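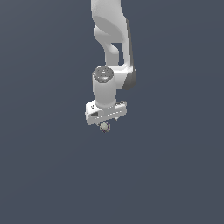

Moving a chest freezer into an unheated garage

Posted in Home and Kitchen, 2 replies

Pelley
We are having the kitchen redone in June and there will be no room for the chest freezer once the new units are in. The plan is to put it in the garage, which is attached to the house but has no heating and a metal up-and-over door with a gap along the bottom. In winter it gets down to 2 degrees in there on a bad night, going by the thermometer on the wall.

The freezer is a 211 litre Grastden, 5 years old, and has never given any trouble. The booklet has gone missing. I have read that some freezers stop working properly in the cold and that the food can thaw without you noticing, which seems the wrong way round to me. Is this true of chest freezers, or only the fridge freezers with one thermostat? And does it need to be emptied before we move it? It is about half full at the moment, mostly bread, peas and a lot of stewed apple.

There is one double socket in the garage, by the side door. The tumble dryer is already plugged into half of it.

Istier
It is mainly a fridge freezer problem. A lot of those have a single thermostat and it sits in the fridge part. If the garage is as cold as the inside of the fridge, the thermostat thinks the job is done and the compressor hardly runs, so the freezer part slowly warms up. A chest freezer has its thermostat in the freezer compartment, so it keeps calling for cold even when the room is chilly.

That said, makers still give a range of room temperatures for each model, and you should check yours. Look for the climate class on the rating plate, which is usually on the back or just inside the lid. SN means it is meant for rooms down to 10 degrees, and N, ST and T all start at 16. Some chest freezers are sold as suitable for outbuildings and will go well below that, but it will say so in the instructions. You can often get the booklet from the maker's website if you type in the model number from the same plate. If yours isn't rated for it, it may well carry on working, but you would be using it outside the instructions and any guarantee might not cover it.

Moving it: yes, empty it. Even half full it is a heavy thing to get over a doorstep, and the weight shifts. Run the food down for a few weeks beforehand, then put what is left in cool bags with a duvet over the top. Frozen stuff packed tightly will be fine for the time it takes. Keep the freezer upright the whole way. If you do have to tip it, stand it up again and leave it for a few hours before you switch it on — longer if it went right over on its side. Then let it run until it is properly cold before the food goes back in. Minus 18 is what you want.

I would not have it on the same double socket as the dryer. A double socket isn't meant to carry two full loads at once and a dryer takes a lot by itself. Get an electrician to put in a second socket while the kitchen is being done, as they will be there anyway. Don't use an extension lead.

Other things to see to:
Leave a gap at the back and sides for air, as much as the booklet says.
Check the floor is level. Garage floors often slope towards the door.
Fit a rubber strip along the bottom of the garage door. Damp does more harm to the casing than cold does.
Put a cheap freezer thermometer inside, and look at it now and then during the first winter.

Ho
Ours has been in the garage for 11 years and it's fine. Different make though. The outside has gone rusty round the feet, so stand it on something if your floor gets wet. We used two paving slabs.

Summer is worse than winter in my opinion. Ours runs nearly all day when the sun is on the garage door. Also label the stewed apple, it looks the same as soup.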